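Speaker notes: The Nisier two-arm kit, after four weeks

Start without the slides. Wait for the latecomers.

We asked Dretico for a trial of the Nisier because Saoirse Keane had seen the brochure, and the brochure has a very calm person in it drinking tea. I have had the kit for four weeks and drunk my tea cold.

What you get: two arms, two grippers, a teaching mode and a manual of 910 pages. Pause. Virgil has read it. Let him wave.

The job I set it was tidying. Small things off a table, into a clear box. My nephew can do this, though his day rate is lower.

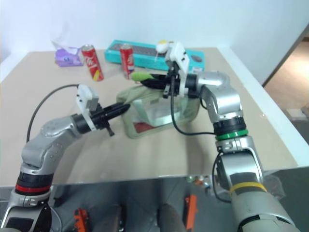 Teaching it took 20 goes per object. Thin, stiff things went well. Soft packets were a trial for everyone, and the cables want watching whenever both arms turn inwards. Dretico says longer clips are coming in June. They didn't say which June.

Price: read it off the card, slowly, and look at Judit Takács while you do. She signs things.

My view: rent it, don't buy it yet. The grippers are good. The support line is Paora Tawhiri, and he is very good, but he does also sleep.

Questions. If someone asks about the Ikonen, say we're trying it next.

Contact: Prodromos Tsoukalas, Liltex | © Liltex 2021 | Back to top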